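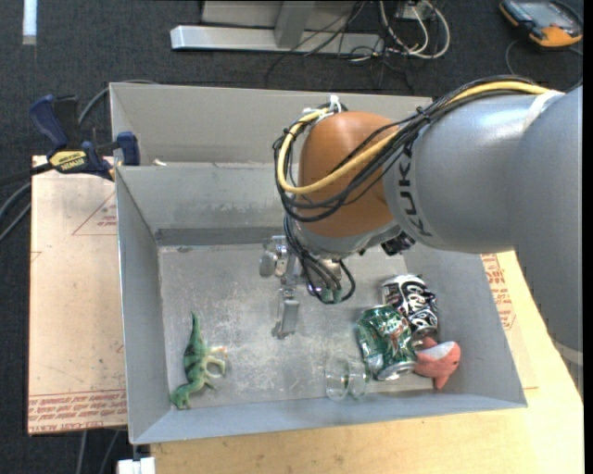

Tustbridge Automation Users Board > Events and visits > Massawe open day, bin picking cell

mrema_m
Posts: 542

Went to the Massawe open day in January and promised in the other thread that I would write up the bin picking demo. Notes below. I had the afternoon slot, so if you were on a morning tour your numbers may differ.

The cell is a KUKA arm over a grey bin with sloping walls, bin clamped to a wooden bench. Mixed items in the bin: drinks cans, a soft toy, a clear cup, a toy dinosaur. Two-sided metal gripper, no suction. Emmanuel Mfinanga ran the session and took questions throughout, which slowed it down but made it more useful than the usual show.

The task was to pick any item from the bin, lift it clear, and put it back somewhere else in the same bin. No sorting, no conveyor. They were quite open that the cell is for collecting grasp attempts and is a long way from anything you would put on a line.

They do 500 attempts per item set, then swap the set. Mfinanga said the choice of items is deliberately awkward: something that dents, something soft, something see-through, something with thin parts sticking out.

Things I wrote down:

Cans: good when lying apart. When two are touching, the fingers need a gap to get down between them, and it tends to go for the outer side and push.

Soft toys: nearly always picked. A bad grasp still lifts them.

Clear cup: worst of the lot, see below.

Dinosaur: fine across the body, poor by the tail. It turns in the fingers on the way up.

On the cup, the depth reading goes straight through to the bin floor except at the rim. The arm came down beside it twice while I was watching, closed on nothing, went back up. Third time it had the rim.

Cycle time was 16 seconds with the speed override turned down for visitors. I did not get the full speed figure.

Happy to answer what I can.

josphat_k

Thanks for this. Was the override the only reason for 16 seconds? That is very slow for an arm moving the width of a bin.

mrema_m
Posts: 542

No. Part of it is the arm moving out of the view between attempts so it can take a clean image. Then there is the planning. I would guess the motion itself is less than half of it, but I did not time the parts separately.

grolberg_ian

I work at Grolberg, we do end effectors, so read this with that in mind.

A two-finger gripper for a mixed bin is the wrong starting point. You want a cup on one side and fingers on the other, and you let the planner choose. Suction will take a can on its side if the cup is soft enough and it will take the clear cup if you can find it at all. Fingers in a corner are always going to be trouble. The wall gets there first.

josphat_k

Suction on a crumpled can, though? The surface you need is exactly the part that has gone.

grolberg_ian

Depends how crumpled. A bellows cup with enough flow will put up with a leak. I agree that a badly crushed one is a finger job. That is my argument for having both.

mwere

I was on a morning tour of the same cell and I disagree with the Grolberg post.

The question somebody asked in our group was the same one, why no suction. The answer was that they want contact forces and finger positions for every attempt, and that a vacuum cup tells you sealed or not sealed and little else. If the aim is to learn where to hold things, that makes sense to me. If the aim is throughput then yes, fit a cup.

People keep judging a test bench as if it were a product.

grolberg_ian

Fair, but it was shown at an open day to people who buy cells. If you invite integrators you get integrator questions.

Also a cup with a pressure sensor tells you a good deal more than sealed or not sealed. You get the rate of leak, and you can see a peel starting before the part goes.

mwere

Accepted on the pressure sensor.

nadege_masson

Two practical questions for anyone who attended.

1. How were the cables run? I maintain four arms that do a lot of wrist rotation and the dress pack is what fails, well before anything in the arm.

2. Was the bin fixed to the bench, or located some other way?

mrema_m
Posts: 542

1. On the outside of the arm, tied. There is a thick yellow cable along the top with a bundle of black ones next to it, and it all loops round the side of the orange joint cover. White ties hold it there. Below that a set of thinner black cables comes off the wrist and makes a loop beside the gripper. No conduit on that part.

2. Bar clamp on the side wall, an Irwin. I only noticed the one but I was not on the other side of it.

nadege_masson

Thanks. That loop at the wrist would worry me. If it hangs lower than the knuckle of the gripper it will catch a bin wall sooner or later. We had one pulled out at the connector that way and the arm did not register a collision, the force was too small. We now limit the last axis to half a turn either way and accept the grasps we lose.

mwere

They mentioned something like this. There is a limit on the last axis and the planner throws away any approach that would put the wrist too close to a wall. I do not know what the margin is. It does mean that items lying hard against the side get skipped until something else moves them.

josphat_k

So the soft toy by the wall waits its turn. What happens when everything left is by the wall?

mwere

In our session he stopped it and moved things to the middle by hand. There was talk of a sweeping move with closed fingers. It was not shown.

mrema_m
Posts: 542

Same in the afternoon, one stop for that. He put the cell in a safe state at the pendant, reached in, moved two items, restarted. Less than a minute in all.

kimaro_controls

Since the bin has come up: the floor of it is very scuffed. Did anyone ask whether that affects the vision? Scratched light grey plastic or painted metal under a ring light gives me false edges all day long. I would have put a matt liner in and replaced it monthly.

mrema_m
Posts: 542

I asked. The answer was that the wear is mostly in the middle, where the fingertips touch down, and that they would sooner have it in the images. A clean floor gives you a model that only works over a clean floor. I can see that for training. For a production cell I would do what you do.

kimaro_controls

Fingertips touching down on every pick is its own problem. Is there any compliance in the fingers or is the arm doing that?

mrema_m
Posts: 542

I believe the arm, by stopping on contact torque. I did not see the fingers give. The tips are squared off metal and I would expect them to mark the floor either way.

emfinanga

Somebody at work pointed me to this thread. A few corrections, and thanks for the fair write-up.

The approach stops on torque at the wrist, with a height limit below that as a backstop. The height limit is set by hand after the bin is clamped, so if the bin shifts it is wrong until it is set again. That accounts for a portion of the scratches. The rest is metal fingers pushing cans along.

500 attempts per set is correct. A set that gives very lopsided results gets another 500 with the items changed round. On the set you saw, the clear cup was the lopsided one.

The 16 seconds: the imaging pause is the largest share. We wait for the arm to settle before taking the picture and the wait is longer than it needs to be. It was set when the mounting was less stiff and has not been reduced.

On suction, Mwajuma Were has it right for this bench. We have nothing against it.

On cables, Nadège Masson is also right. We have changed the wrist set once. The loop is there so that the connectors can be reached without taking the gripper off, and shortening it would cost us that.

nadege_masson

Appreciated. You could keep the access and still shorten it if the connectors were moved up to the last straight section and the tail made as a spare part. Ours are made up in house in batches. Changing one takes less time than the paperwork.

emfinanga

That is a reasonable suggestion. I will look at whether there is room beside the existing bundle.

grolberg_ian

What do you count as a success? Lifted, or lifted and still held after the move?

emfinanga

Held at the top of the lift and still held after the sideways move, judged by finger opening. If the fingers have closed fully, it is a miss. Soft items can fool this when only a thin piece is trapped, so those are checked against the image afterwards.

grolberg_ian

Then your figure for the soft toys is probably a bit generous, if one fin between the fingers counts the same as a hold across the body.

emfinanga

It does count the same at present. There is a field for grasp quality in the log but it is filled in by a person and two people do not agree on it often enough to be of use.

josphat_k

Did anyone see the Arkevo stand in the same building? They were listed as doing clear packaging with a different sort of depth camera, and that would bear directly on the cup problem.

mwere

Yes. It was good on upright clear tubs in a tray. I asked for one on its side and the answer was vague. They did not have a loose item to try.

mrema_m
Posts: 542

I missed it, the tours overlapped. If anybody has the Arkevo handout, please post the working distance. I am told it needs more height above the bin than we have.

kimaro_controls

I have it at the office. Will put the figures up in the sensors section so they can be found later.

josphat_k

One more for emfinanga if still reading. Is the next open day going to have the cell at full speed behind a guard? I would bring two of our people if so.

emfinanga

The guarding is on order. If it is fitted in time, yes. I would still expect the settling wait to be most of what you see.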